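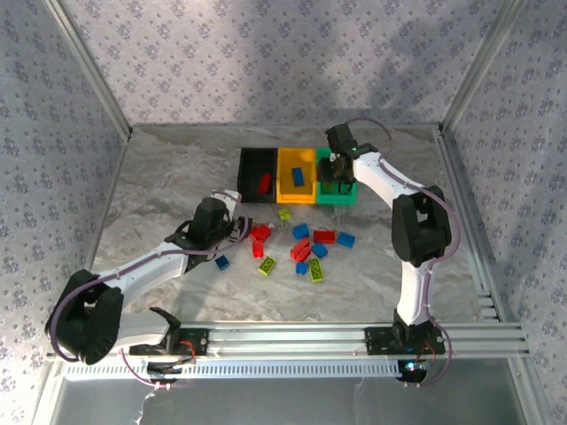

## Brick sorting and bin layout: progress report to Lasonum, September

**Project:** Custuren brick reuse
**Period covered:** second quarter of the grant

### Work done

The donated toy bricks from the Leinonen stores are now being sorted by color. Bricks are tipped out in small lots onto the marble-patterned surface, red ones and all, and go from there into bins. The green bin stands at the back. We tried it at the front during the first weeks and moved it, and we plan to leave it where it is.

The sorting area has its final finish. The walls are covered in pale lavender wallpaper with small purple sprigs, left over from the Girkoveo fit-out, so there was no charge to the grant. The gray and white floor pattern was chosen from three samples. Small white and light gray bricks are harder to pick out against the veins than we expected, and we now sort those separately on a plain dark sheet.

### Output

- 400 sets promised for the full grant period
- 200 sets sorted, checked and bagged so far
- 28 sets held back with parts missing
- 8 sets withdrawn because of cracked or chewed bricks

The held sets will be filled from the spares drawer where possible. Most of them lack wheels or window pieces, and our stock of both is low.

### Problems

Lot size took some time to get right. Large lots spread too far across the surface and bricks ended up in the wrong color group. Smaller lots are slower to set out but need less rechecking - we have kept to them since the middle of the quarter.

Labels on the storage bags peel after a few weeks. A different label stock is on order from the same supplier at the same price.

### Spending

Spending is within budget. The wallpaper line was not used and we ask to move that amount to replacement wheels and window pieces. Please confirm before the next order goes in.

### Next quarter

- Finish the remaining sets
- Relabel the bags already in storage
- Agree delivery dates with Leinonen
- Send Lasonum the updated parts list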